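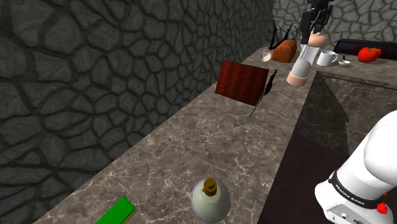
Notebook, web bench – Weridcombe surgery site
May 2020

Picked up where I left off with the booking page. The old one asked for everything up front: name, date of birth, address, insurer, name of last dentist, reason for visit, then a free text box, then the same phone number a second time. I took it down to name, phone, what's wrong, and when can you come in. Everything else can be asked by the desk on the phone, which they do anyway! I watched the recordings from the old form again before deleting it and people were giving up at the insurer box nearly every time. Some of them scrolled up and down looking for a way round it. Painful to watch, but very useful.

New form is on the test server under /book-b. Works with keyboard only. Tab order was wrong at first (it jumped from phone to the footer and back up) and that was my own fault for moving the blocks about with CSS and leaving the markup as it was. Put the markup in the right order, removed the clever bit, all fine now.

Page weight. This is the part I'm pleased with. The home page was loading 54 separate files, and I went through every one of them by hand with a cup of tea. Most were bits of an old slider that isn't even on the page any more. There were two copies of the same icon font, used for a telephone and an arrow. I drew the telephone and the arrow as small SVGs and threw both fonts out. Down to 10 files now and it feels like a different site on my old phone. I keep reloading it just to see it come up.

Not finished: the map. The embedded map pulls in a heap of scripts for something most patients never touch. I'd like to swap it for a plain picture of the streets with a link through to the full map. Need to check what we're allowed to use for the picture. Ask Olesia.

Later, same day

Long call with Olesia Panasiuk about the wording on the treatments pages. She has been reading them out loud, all of them, and marking where she runs out of breath. What a good method. I'm going to do it for every site from now on. The root canal page had one sentence that went on for most of a paragraph and had "endodontic" in it three times. Her version starts with what it feels like and how long you'll be in the chair, and only then gets to what is being done. I read it and relaxed, and I hate the dentist.

Things we agreed:

Headings say what patients say. "Broken tooth", "Bleeding gums", "My crown came off". The proper name goes in the first line underneath so that it can still be found by search.

Prices on the page, in a plain table, no PDF. The PDF price list is from December and two people have already rung up quoting it. Take the link out today even if the new table isn't ready. (Done, and I put a short line in its place asking people to phone for prices. The table needs to follow soon or that line will sit there for ever.)

Emergency number at the top of every page and as a real link, so a thumb can ring it. It was part of the header graphic before. Can't be tapped, can't be copied, can't be read out by a screen reader. Changed.

We didn't agree about the welcome text. I'd lose it completely. Olesia thinks nervous patients want to hear a friendly voice before they see a list, and she may well be right – she's spent far more time talking to them than I have. Leaving it in but cutting it to a couple of lines, and it goes under the emergency number.

Opening hours

These are in four places in the site and three of them disagree. I've moved them into one settings file (hours.json) and all the pages read from that. There's a "notice" field as well, which shows as a yellow strip if it has anything in it and vanishes if it's empty. With things changing so often this spring the practice needs to be able to post a line themselves without waiting for me. Tried it with a long message, a short one, one with an apostrophe and one with nothing but a space. The space gave a thin empty yellow strip. Trimmed the input, gone.

Note to whoever copies this over to the Ikier site: the file has to be saved as UTF-8 or the pound signs and dashes come out as rubbish. I lost a good part of the morning to that.

Contrast

Lulier sent over the new colours. Lovely soft green, I like it a lot, but white text on it is too faint for the buttons. Tried a darker shade of the same green for anything with words on it and kept the soft one for backgrounds. Looks better than I'd hoped! Have sent them both shades side by side and asked if they mind. The grey for the small print also fails, so that's now nearly black.

Checked at large text size. Menu wraps on to a second row and covers the top of the heading. Fixed with a min-height where there used to be a fixed height. Why do I keep doing fixed heights.

Speed check after all that, on the slow connection setting: first text shows in roughly 2 seconds. The team photo is still the heaviest thing on the page by a mile. It was uploaded straight off somebody's camera and shown at the size of a playing card. Made a small version, kept the original in the assets folder in case they want to print it.

To do next

Price table, once Olesia has the figures.
Map picture.
Redirects from the old treatment addresses. Horobets has the list from the last rebuild, ask for the whole thing and don't guess.
Confirmation email from /book-b is going out with no subject line. Probably the template name.
Try the form with my mum.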